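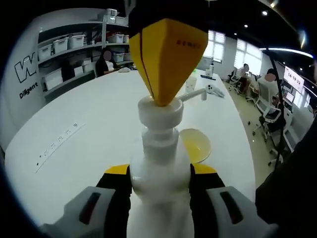
About Grokum

Grokum sells used cars to people who live a long way from the nearest used car lot. We buy at auction, check the cars over in our yard at Skeltevside, and put them on a ship. Then we answer emails about where the ship is. The last part takes up more of the day than you would think.

We started with one van, which was for sale, and one desk, which was not. The van went to a school on an island with a single paved road, and the school wrote back to ask if we had another. We did not, but we found one. Since then we have sent out nearly 3,000 vehicles, most of them small, most of them white or silver, and one of them a hearse that now delivers bread.

What we sell

Mostly hatchbacks, wagons, small trucks and the kind of four-wheel drive that has seen a beach before. Every car gets a 59-point check before it goes on the site. We have been asked why 59. There used to be 60, but one of the points was the cassette player.

If a car has a dent, we photograph the dent. If it smells of dog, the listing says so. We have lost a few sales this way and kept a good many customers, some of whom own dogs.
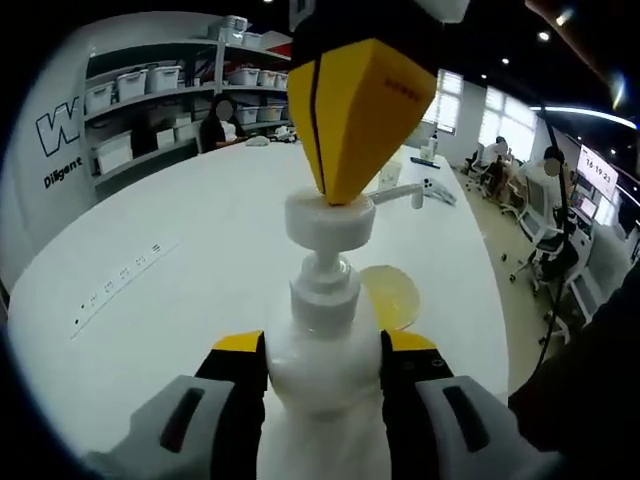
The price on the listing covers the car, the inspection and the paperwork at our end. Freight is quoted separately because it depends on your port, and ports have moods. Import duty is between you and your customs office. We can tell you which forms they usually want, but we can't stand in line for you.

How it works

Pick a car and ask for a quote. We hold it for you while you think, up to 100 hours, after which somebody else is allowed to think about it. Once you have paid the deposit we book the space on the ship and send you the sailing details. The original documents go by courier when the balance is in, and you will need them to get the car released, so please don't put them somewhere safe and forget where.

Our other names

You may also see us as Flasta, which handles parts and tires, and Yilma, which is our freight booking desk. They share our building and our coffee machine. An order for parts can usually ride inside the car you are buying, if it isn't a second engine – ask first, as some ports don't allow it.

Visiting the yard

Skeltevside is open to buyers from 9 a.m. to 4 p.m. on working days. Wear boots in February. The yard has room for 100 cars and usually holds a few more than that, so let us know which one you want to see and we will start moving the others.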